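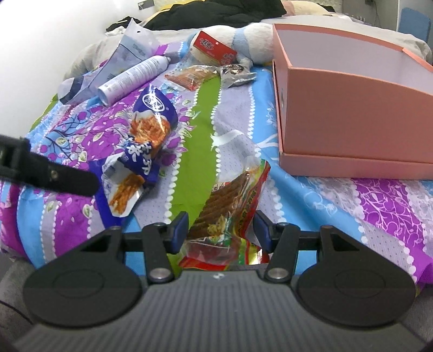 Packers and sorters wanted for snack boxes, Trutden

Dultari puts together boxes of savoury snacks and posts them to people who love trying something they can't read the label of. We began with 12 subscribers and a borrowed table. In July we sent out 284 boxes, and we now need four more pairs of hands for the busy months ahead.

What you'd be doing

Most of the work is choosing, checking and packing. You take a flat pink or plain cardboard box, fold it up, line it, and fill it from the week's list: crunchy sticks, spicy shredded things, crackers, seaweed, the odd sweet to finish. Every bag gets looked over before it goes in. Torn corners, split seams and anything already opened go in the tasting crate, and yes, the tasting crate is shared out at half past three — it's a very good part of the day!

You'd also help with tasting notes. We write a short card for each snack (how hot, how salty, does it need a drink beside it) and we want more opinions than our own. If you think a chilli strip is too sweet, say so and we'll print it.

Some packing can be done at home once you've had a few shifts with us. People have packed on kitchen tables, on the landing and on a spare bed, and all of that is fine if the surface is clean, pets are kept out and sprays and cleaning things are put away before the food comes out.

Who we'd love to hear from

No experience needed. You should be happy eating spicy food, or happy working next to people who do, and able to lift a full crate. Being able to read Chinese, Korean or Thai would be a real help with ingredient lists, though it isn't a must. Please tell us early about any allergies, as nuts, sesame, soya and wheat are in the room all day.

Hours and place

Shifts run from 9.30 am to 1 pm or from 1.30 pm to 5 pm, two or three a week. We're upstairs in the Lanz building, next to the Kurden bus stop. Training is paid, and travel is covered for your first month.

To apply, send a few lines to Ciarán Hayes at Dultari with the shifts you could do and the best crunchy thing you've ever eaten. No CV, please. Quote reference 796.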